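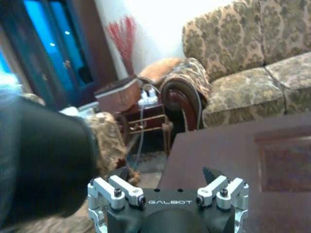
**Glass cabinet next to a patterned seat - how much gap?**

My dark wood cabinet has glass doors and sits close to a floral armrest. The door catches the arm when I open it. Is 15 cm enough?

Posted by Grillwood

**Ovurside**

No. Open the door fully and mark where the edge reaches on the floor, then keep the chair behind that line. Mine needed 67 cm - the doors are wide.

**Steyn721**

just move the chair

**Fonum**

Check the hinges too. A dropped door swings lower and rubs on fabric.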